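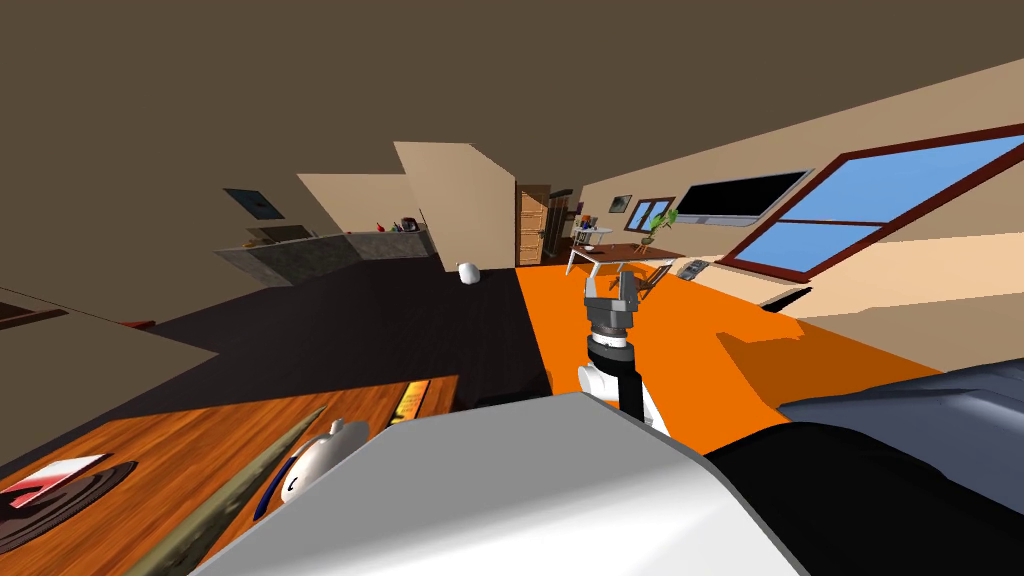 Stumeren Flat Black 700 ml, reviewed for large abstract panels

I paint hard-edged geometric abstracts, mostly one or two fields of color on primed birch panel, and the black is always the difficult part. Carbon blacks from the usual student lines dry with a sheen that shows every overlap. Stumeren sells its Flat Black as an acrylic for "large uninterrupted areas," in a 700 ml jar or a 1000 ml pouch. I bought the jar in October and have used most of it on three square panels.

Consistency

The paint is thinner than a heavy body acrylic and thicker than a fluid one. It levels well if the panel is horizontal. On a vertical surface it sags when loaded past a moderate coat, so I worked flat on trestles. I added no medium to the first panel and five percent water to the other two. The diluted coats were easier to lay off with a wide synthetic brush and did not lose visible opacity.

Coverage

Over white acrylic primer it needs two coats. The first is patchy at the corners and along any brush reversal. The second closes it. I put a third coat on one panel to compare and could find no difference at arm's length under a north window. Over a dark gray ground one coat is enough.

Surface

The finish is properly matte, with a slight chalkiness when viewed at a low angle. It is flatter than the Drulside Mars Black I had been using, and a little warmer. Next to the Drulside it reads as very dark brown, which matters if your white is a cool titanium. I now mix in a small amount of phthalo blue to correct it.
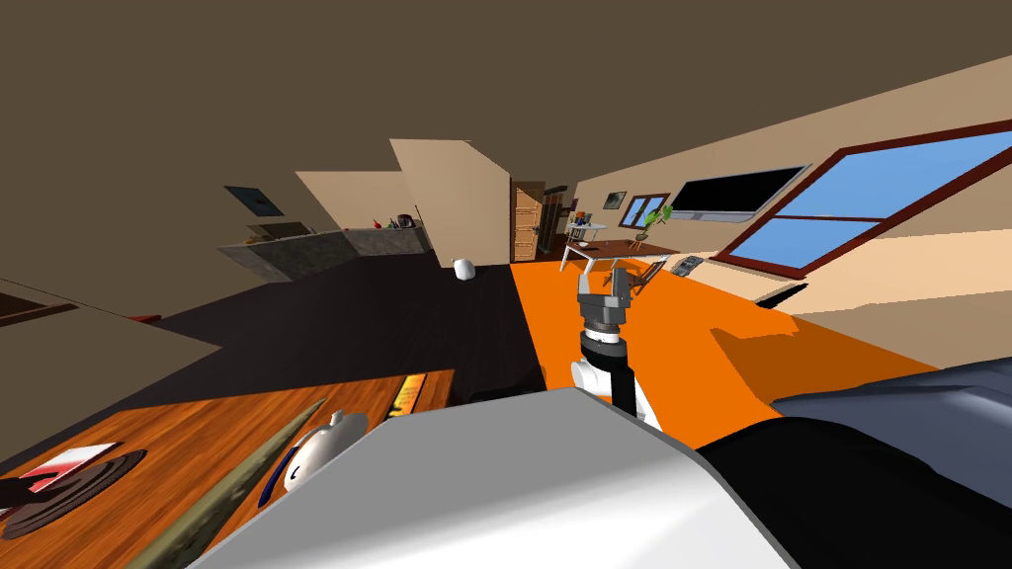 Table and placemat, open-plan apartment.

The weakness is handling. The dry film burnishes. A fingernail leaves a gray line, and wiping with a dry cloth leaves a shiny patch that can't be wiped back. Moushumi Miah, who shares my studio, suggested a matte isolation coat from Dukine. This fixes the marking but raises the sheen enough that most of the reason for buying a flat paint is gone. I left two panels unvarnished and framed them with a deep rebate.

Edges

Masking works if you seal the tape with the color underneath first. Without sealing, the paint creeps under low-tack tape by a hair. Pull the tape while the second coat is still soft — once it is fully dry the film tears in small flakes.

Packaging

The jar has a wide mouth and a foam liner in the lid. Mine formed a skin after three weeks, and I strained the remainder through a nylon stocking. The label gives the product code 951 and the pigment (bone black, PBk9) but no lightfastness rating. I emailed on a Monday to ask for one and have had no reply.

Verdict

Good for studio work that will hang behind a barrier or under glazing. I would not use it on anything that gets handled or shipped often. For those pieces I have gone back to Drulside. Hughes stocks the jar and the pouch; the pouch has a screw spout and should be less prone to skinning, though I have not tried it.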